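Getting tea stains out of mugs

Baking soda, that's it. Been doing it this way since 1978, learned from Birger Eide who had the kitchen next to mine. Works on coffee too.

1. Rinse the mug. Warm water, not boiling.
2. Put in 3 teaspoons of baking soda and just enough water for a paste. Should be thick, like toothpaste.
3. Rub it round the inside with a damp cloth – go right down to where the wall meets the floor. 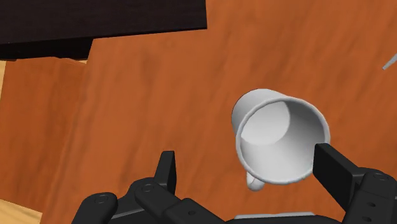 Inside of a white mug.

4. Leave it 30 minutes. Go do somthing else.
5. Rinse, wipe, look. Still brown? Do it again.

No steel wool. Scratches the glaze and then it stains worse. Mohit Thakur wrote in to say salt works if your out of soda – fine, but rub gently.

Don't forget the bottom ring and under the handle. Grime sits there. Old toothbrush. Then stand it upright on a towel.

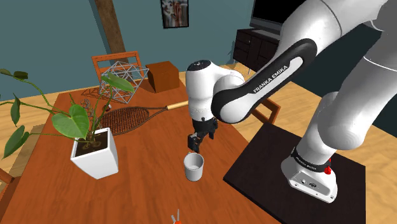
White mug, standing upright on the table.

Gold rims – skip all this, dish soap only.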